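Rakgate switches to paper bags in July, and I could not be happier

July
By Barbara Czarnecka

I have been running the front end of Rakgate for long enough to remember when we gave out carrier bags without asking, two inside each other if you had a jar in there. So it gives me real pleasure (and a bit of relief, I'll admit) to announce that starting in July, every one of our 4 shops will hand out paper bags only. The plastic ones are going. Once a shop has run through what it has under the counter, that's the end of them.

We sell tea, coffee, dried fruit, spices, jam and a frankly silly number of crackers. Most of that is light, some of it is very heavy, and all of it has to get home on a bus or a bike or the front seat of somebody's car. That was the thing that held us up. I didn't want to make a big announcement and then have people chasing apricots across a parking lot!

So we tested. Our Oter shop went first, and Genowefa Sobczak, who manages it, kept a notebook by the register for the whole trial. She wrote down 393 comments from customers, which I read in one evening with my feet up. Plenty of you liked the handles. Plenty of you wanted to know why the bag was taller than it needed to be for one packet of tea. A few of you wrote your comments in yourselves, and to the person who drew the cat, thank you, it's on my wall. 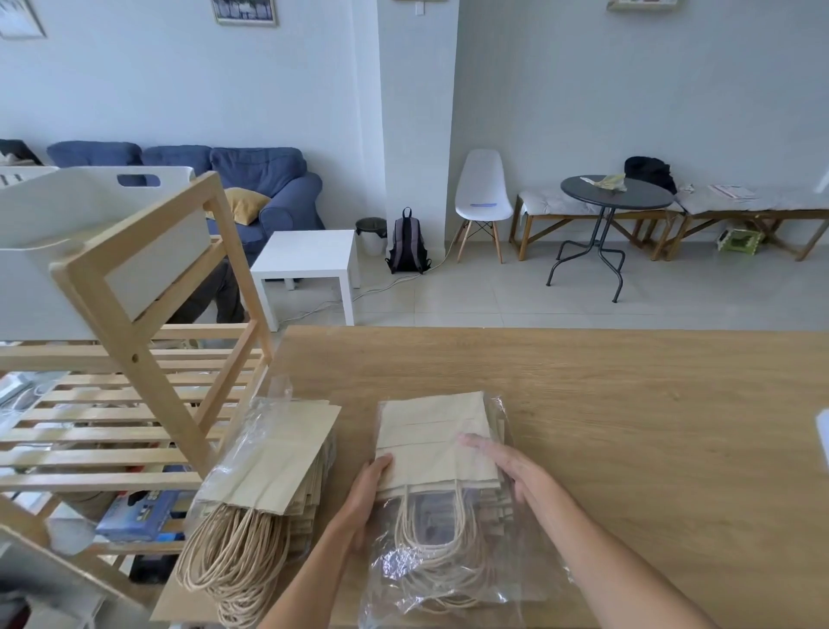
The tall bag question was a good one, and it changed what we ordered. We had planned on one size for everything, and we're now carrying 3. The small one takes a couple of packets of tea or a bag of coffee. The middle one is what most people will get most of the time. The big one is for holiday baskets and for the customers who come in monthly and buy like there's snow on the way (you know who you are, and we love you).

The bags come to us through Nowakowski, the packaging wholesaler we've bought gift boxes from for years. Tarık Güneş over there put up with a lot of phone calls from me. I wanted a bag that would hold two jars of plum jam and a pound of coffee without the bottom going, and he kept sending new ones until we had it. I carried the final version home myself every night, up all the stairs, loaded with jam I didn't need. It held every time, and now I have a great deal of jam.

"Barbara asked me the same question about the bottom seam so often that I started answering the phone with it," Tarık told me when I said I'd be writing this up. Fair enough!

Will I have to pay for a paper bag?

The small size is free with any purchase, and the other two carry a small charge that is posted at every register. If you bring your own bag, we'll pack that for you and you won't pay a thing. That goes for any bag at all, including one of ours from last time, or one from another store. We really don't mind whose name is on it.

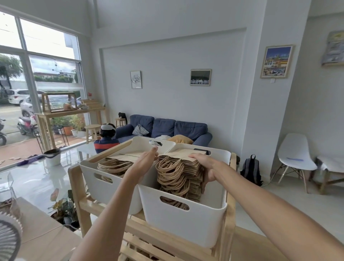

On money, since people have asked: the charge covers what the bags cost us and nothing more. Whatever is left over at the end of the season goes to the Humex community garden behind our oldest shop, where a lot of you have plots. We did the same thing with the gift box sale last winter and it came to $2778, enough to pay for the new water line and the gate that closes properly. Dariusz Krajewska, who looks after the garden, has already told me the tool shed roof is next in line, and has told me again since.

A few practical bits, while I have you. Paper doesn't love rain. If it's pouring, ask at the register and we'll fold the top down and tape it, and do keep the bag off the floor of the bus. Please don't put anything from the freezer case straight into one, as it will sweat. Our insulated totes are by the door for that, and they're staying. Loose spices and nuts will still be scooped into their own little packets first, same as ever.

When you're done with the bag, use it again. They fold flat. My sister lines her compost pail with them, and Bogumił Wilczyńska at our Oter counter covers his daughter's school books in them, the way our mothers did. He has offered to show anyone how to do it if the line isn't too long, and he's quick about it, too.

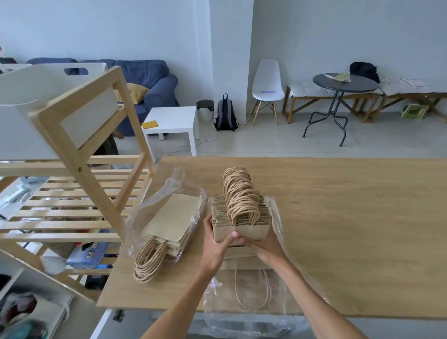

We're also keeping a return box by the door in each shop for the old plastic carriers. I know how many of you have a drawer full, because I have one too, and mine no longer closes. Bring them in clean and empty and we'll send them on with our own packing film.

All the shops make the change the same morning in July, and doors open at 8 a.m. as usual. I'll be at Oter with coffee on, and Genowefa will have a fresh notebook by the register. Come and write in it.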